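我们组在招人：做机器人软件的，控制、感知、规划、工具链，你总能占一样

大家好，我是 Jocelyn Mangubat，在 Astano 带一个很小的软件组。公司正式的招聘页面写得比较官方，我看了两遍都没看出来我们到底在干嘛，所以干脆自己写一篇，想到哪写到哪，你们将就着看。

先说这次招几个：两个全职，一个实习。全职的一个偏控制和规划，一个偏数据工具；实习生不限方向，能待满六个月最好。地点在 Marnville，办公室和实验室在同一层，从工位走到桌子边上也就是倒杯水的工夫。

我们在做什么

项目叫 Khunthong，做的是桌面上的双臂操作：杯子、小包装袋、盒子，日常那些又滑又软又反光的东西。人拿着两个手持夹爪把动作做一遍，软件把两边的轨迹、夹爪开合和头部视角的画面对齐，清洗完再拿去训练策略，最后放到真机上跑。听起来一句话就讲完了，可中间每一步都能让人掉头发（我们组的洗发水讨论频道非常活跃）。

现在数据库里有 3276 条双手演示，质检之后能直接用的是 2726 条。剩下那些，有的是时间戳飘了，有的是夹爪位姿跟丢了一小段，还有的是标注和画面对不上。我特别想把其中一部分救回来，这件事新来的同事多半会碰到。

硬件那边有专门的同事管，我们组管的是从驱动往上的所有软件。底层通信用 C++，数据处理和训练用 Python，录制和回放的界面是一个叫 Distater 的内部工具，最早是 Teodor Sandu 一个人写的，现在全组都在往里塞功能，塞得他有点心疼。

桌面任务里我个人最喜欢透明杯子那一组。半透明的东西对深度估计很不友好，杯壁、反光、桌面混在一起，感知模块经常给出一个很自信的错误答案。琥珀色的杯子好一点点，可下半截带花纹的话，又是另一番热闹。扁扁的包装也够呛，贴着桌面，夹爪得压到多低、从哪个角度进去，规划器和人的直觉常常吵架。 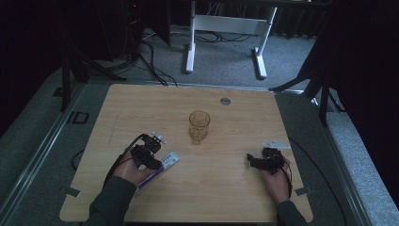

两个全职岗位，分别干什么

一、控制与规划工程师

你会和 Tamunoemi Igwe 搭档，她负责把策略输出变成机械臂真能执行的轨迹。目前最头疼的是双臂时序：左手压住，右手再去夹，两边差几十毫秒，包装就会跟着跑。你来了之后大概会先做这些：

把现有的轨迹平滑模块拆开看一遍，它是三个人在三个时期写的，风格各异，测试也不全。
给接触阶段加上力的限制，现在的做法比较粗暴，就是一个阈值。
和感知那边商量好，置信度低的时候规划器该停、该退还是该再看一眼。

希望你写过实时或者接近实时的 C++ 程序，知道运动学和基本的轨迹优化，最好在真机上调过东西。论文有没有都行，我更想听你讲讲某个调了很久的 bug，是怎么找到的，改了哪一行。

二、数据与工具工程师

这个岗位我要多说几句，因为每次面试都有人以为是“打杂”。不是的！整个组每天早上第一件事就是打开 Distater，它一卡，大家就集体去喝咖啡。你会负责录制、同步、质检、回放这一整条线，直接用户就是坐在你旁边的我们，反馈快得有点吓人。

眼下排着队的活儿有：多路视频和夹爪数据的自动对时；在录制的当场就提示“这一条可能不能用”，别等到晚上跑批才知道；回放界面支持逐帧对比两条演示；还有数据版本管理，现在靠文件夹名字，对，就是那种末尾带 final2 的文件夹名字。

希望你 Python 扎实，前端不怵（我们用 TypeScript），对视频编解码和时间同步有过一些爱恨情仇。没接触过机器人完全没关系，Ikhsan Manurung 来之前做的是音频软件，他现在写的对时代码是全组最稳的。

实习生

在读本科高年级或者研究生都可以。我们会给你一个完整的小题目，从头做到尾，有代码评审，有人带，做完要给全组讲一次。上一位实习生做的是夹爪开合度的自动标定，今年五月合进了主分支，到现在还在用。题目可以一起商量，你有想法就在信里直接写出来。

待遇和日常

薪资范围在第一次通话时就会告诉你，不用等到最后一轮猜来猜去。上班时间弹性，核心时段是上午十点半到下午四点。每周可以远程两天，不过调真机那几天还是得人在，隔着屏幕按急停这种事我们不干。

开会不多：早上一个短会，站着开；每周一次看失败案例，大家把最离谱的几条回放投到屏幕上一起分析，是我一周里最期待的会。训练资源方面，组里自己有 64 张卡，排队规则写在文档里，吵架的时候以文档为准。

也老实讲讲不那么美好的部分。我们组小，每个人都要碰一点自己不熟的东西；文档有些地方落后于代码；下半年要把系统搬到第二套平台上，那段时间会比较忙。这些你进来之前知道比较好，面试的时候也欢迎追着我问。

怎么面试

第一轮，和我聊四十分钟，聊你做过的东西。
第二轮，技术面，Teodor 或者 Tamunoemi，看你的岗位。会一起读一段我们真实的代码，你来挑毛病，可以查资料，可以用自己的电脑。
第三轮，来实验室待半天，看我们怎么录数据、怎么跑真机，中午一起吃饭。路费我们出，来不了的可以改成线上。

没有刷题环节，也没有要写一个周末的大作业。每一轮结束后五个工作日内给答复，过没过都会写清楚理由。

怎么投

简历加一封短信就行，短信里说说你想投哪个岗位，再挑一个你做过的软件，讲讲你现在会怎么重写它。有代码仓库的附上链接，没有也不扣分。请从 Astano 招聘页面上的“Khunthong 软件组”入口提交，流程上的问题可以在同一个页面留言，Janelle Ambrosio 会回你，她回信比我快得多。

截止日期是9月24日，实习岗位招到就提前关，想来的同学早点投。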